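Categoria: Apontamentos de aula › Madeiras e Acabamentos
Domingo, 19 de maio de 2024 — por Christos Politis

Aula 2: o tampo de mesa e os seus inimigos

Retomamos onde ficámos, ou seja, na pergunta do fundo da sala: «óleo ou verniz?». A resposta continua a ser «depende», e continua a desagradar.

O verniz forma película. Fica em cima da madeira, protege bem dos líquidos e, quando risca, risca com convicção: lixa-se tudo e recomeça-se. O óleo entra no poro, protege menos e perdoa mais. Um risco resolve-se numa tarde, com pano e paciência.

Lixagem. Sempre no sentido do veio. Quem lixar atravessado só descobre no fim, com a primeira demão, quando já contou à família que a mesa está pronta. Grão 80, depois 121 — não, 120, a ficha impressa tem uma gralha que sobrevive desde novembro. Acabar em 180. O colega que levou um tampo até ao grão 2000 obteve um espelho onde o óleo se recusou a entrar.

Nós. Um nó são, bem agarrado, fica onde está. Um nó solto cola-se ou substitui-se. Taparem-no com um naperon não conta como técnica.
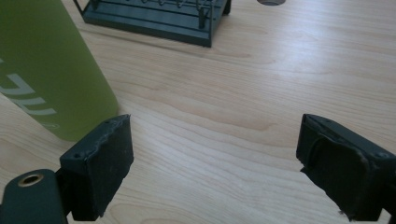 Luz. A madeira clara tende a amarelecer com o sol, a cerejeira escurece, a nogueira desbota. Rodem os objetos de vez em quando, ou terão a silhueta da fruteira gravada para a posteridade. Fotis Antoniadis tem uma no aparador e chama-lhe marchetaria.

Panos com óleo de linhaça: estender ao ar livre, abertos, até secarem. Amarrotados no lixo podem incendiar-se sozinhos. Isto sai no teste e, pior, sai na vida.

Para a próxima, tragam um retalho já lixado.

Apontamentos recentes
Aula 1: Porque é que a madeira mexe
Colas: o que cola e o que promete
Visita à serração Dridholm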